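Clearing out the garage, part two

So I promised last month I'd report back on the garage, and a few of you have written to ask whether I gave up. I didn't! I did lose most of June to it, and one good pair of gloves, but the car is back inside for the first time since we moved to Heffernan Street.

The thing I got wrong the first time was starting with the shelves. I spent a whole morning wiping down paint cans and lining them up by color, and at lunchtime the floor looked exactly as bad as it had at breakfast. This time I began with the floor and didn't let myself look up until I could walk from the door to the back wall without turning sideways.

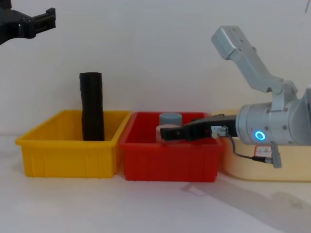 After that came the sorting, and I kept it very simple. Keep, give away, dump. I know there are systems with stickers and spreadsheets (my sister-in-law swears by one) but I get bored and start reading old magazines. If I couldn't decide on something in the time it took to carry it across the driveway, it went in the give away pile. I've only gone back for one thing so far, a bike pump, and I'm not sorry.

The big surprise was the paint. We had 6 cans of the same green, all opened, all nearly gone, and I don't remember ever painting anything green. The Padov Road drop-off takes leftover paint until 4 in the afternoon, but you need to keep the lids on tight and leave the labels showing or they'll send you home with it.
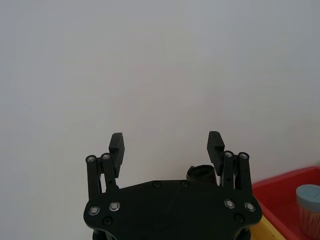 What do you do with old extension cords?

Check the whole length for cracks and bare spots first. The good ones get coiled loosely and hung on a hook, and the bad ones go to the electronics table at Padov Road, where they take the copper. Please don't tape up a cracked one and put it back into service – I did that for years and I shudder now.

Then there was the question of what to put everything in. I used to love a big deep tote, the bigger the better, and every one of them turned into a place where things went to disappear. I've gone over to shallow ones, and heavy stuff lives at knee height. My back has noticed.
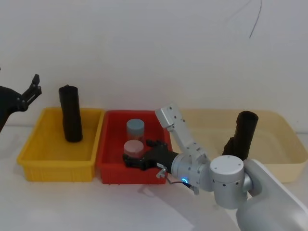
Camping gear got its own corner by the side door, because we always pack for Grunden Lake in a rush and in the dark. Stove, lantern, tarp, the good cooler. I even put the tent up in the yard to see if all the poles were there. They weren't, so that's on the list for fall.

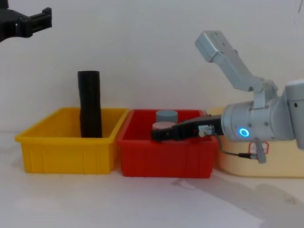 How do you keep it from filling up again?

I give it ten minutes on the first morning of the month, coffee in hand, and anything sitting on the floor has to find a spot or leave. It's worked so far, though I admit "so far" is not very long.

Next time, the attic, if it ever cools off up there.

Contact the newsletter | © Flesero Neighborhood News | Back to top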